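Notes on a two-armed bench build in a shared workshop
April
By a member of the Rellville shared workshop

3. The bin task

By this point in the build I had two arms bolted down, two hands that opened and closed when I asked them to, and no clear idea what to do with them. I'd been calling the whole thing Gorkden since the first night (it was the name on the box the spare screws came in), and Gorkden needed a job. I wanted something small enough to fit on a table and dull enough that I could repeat it all evening without feeling clever. Putting rubbish in a bin seemed about right.

The version I settled on goes like this. The flip-top bin stands in the middle of the table with its lid already up, both arms begin from a raised pose, and the right hand has to get a ball of scrap paper into the opening and let go of it. The left hand can help or stay out of the way. 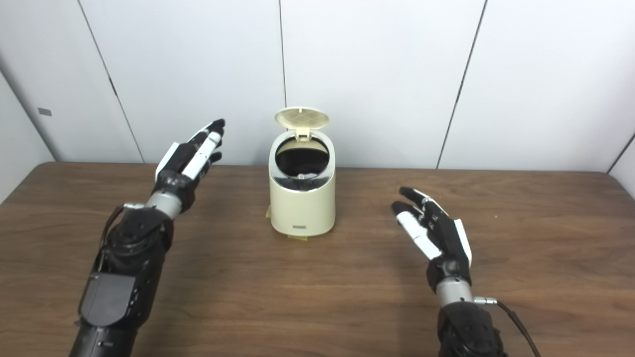 Figure 1. Starting pose.

I changed the starting pose more often than I'd like to admit. In my first attempt both hands began flat on the table, and the right one kept clipping the rim on its way up. Starting high cost me a bit of time on every run but saved a lot of swearing! The bin used to wander too — one good nudge and every position I'd saved was wrong — so I gave up on being careful and used tape.

All the motions were taught by hand-guiding. I recorded 154 runs over the month and threw out any where I'd sneezed, changed my mind halfway or pressed the wrong key, and that left 90 to train on. Each one was then replayed at 60 per cent speed, mainly for my nerves. The controller is the Vumar board described in section 2, with no changes apart from a longer lead.

Letting go was much harder than getting there. Crumpled paper is springy stuff and it catches on fingertips, so a hand that has opened by a sensible amount can still be carrying its paper when it leaves. My fix was crude: open wider than looks necessary, wait a moment, then lift straight up. I tried a little shake as well, which I was very fond of, but it threw paper across the room and I took it out again.

I also fussed over how deep the fingers should go. Too high and the ball rolls off the rim, too low and you're fishing about in the bin liner. I ended up setting the height by eye and leaving it alone.
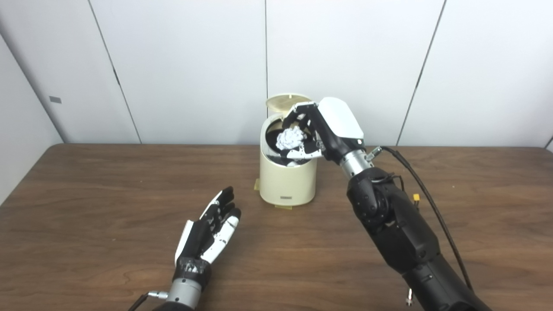 3.1 What I'd change

The left arm needs more to do. I had plans for it to close the lid afterwards, and I still think it could, but the hinge wants a push from behind and my arm isn't mounted far enough forward to manage that. Moving the mount means new holes, and the table belongs to the workshop, so I'll have to ask nicely.

The cables want sorting as well. The whole build came to around 892 pounds, and a decent set of cable guides would have been a tiny part of that.

Comments

Did you try tissue as well as scrap paper? Mine sticks to everything.

Lovely write-up. Please put the shake back in, even as an option.

What did you use to set the rim height in the end? By eye makes me nervous with a hand that size, I'd have bent a finger by now.

Related

Section 2: Wiring the Vumar board
Saavedra gearboxes, stripped and greased
Bolting arms to a table you don't own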